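Can a Machine Tidy a Desk Yet?

Chores look simple until someone has to specify them. "Clear the desk" contains no coordinates, no list of parts and no tolerance. A person fills in the blanks without noticing. A machine has to be given them or has to learn them, and the second route is the one most groups now take.

Prindeck, a small automation firm in Cesville, began with the first. Its bin-picking cells have moved rigid parts between trays for 13 years, and they do it well. The parts arrive in known sizes, under fixed lights, and the gripper closes to a set width every time. In January the company moved two engineers to household work and gave them a short task: pick up what is on a surface and put it where it belongs.

Kianoush Rostami, who runs the project, considers the grasp itself the smaller problem. A two-finger gripper can hold most objects that weigh less than a full mug. What it lacks is a plan for each one. A plush toy gives under the fingers, so its width at contact tells the controller very little. A plastic handset does not give at all, and if it is held too near one end it rotates in the grip. Pale, smooth surfaces offer few features to track, and at close range they blur.

The training method is demonstration. A person does the job with a hand-held gripper fitted with a wide-angle camera, and the recordings become the data from which the control policy is learned. The wide lens keeps the room in view while the fingers close, at the price of heavy distortion toward the rim.

Results remain modest. In Prindeck's last bench trial, run in June 2020, the policy finished 13 of 100 clearing tasks without help. Most failures came after a sound first grasp, when the arm had to set one object down beside another. Hashemi, the supplier of the arm, has since issued a controller update that shortens the delay between camera and motor. Rostami expects it to help with placement and to do nothing for soft goods.

Clotska, a warehouse operator that tested the same policy on returned merchandise, has kept it off the floor for now. Its returns bench handles toys, phones and small plastic goods in no fixed order, and the staff there still sort them by hand.
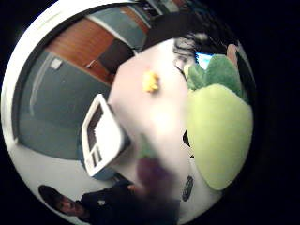
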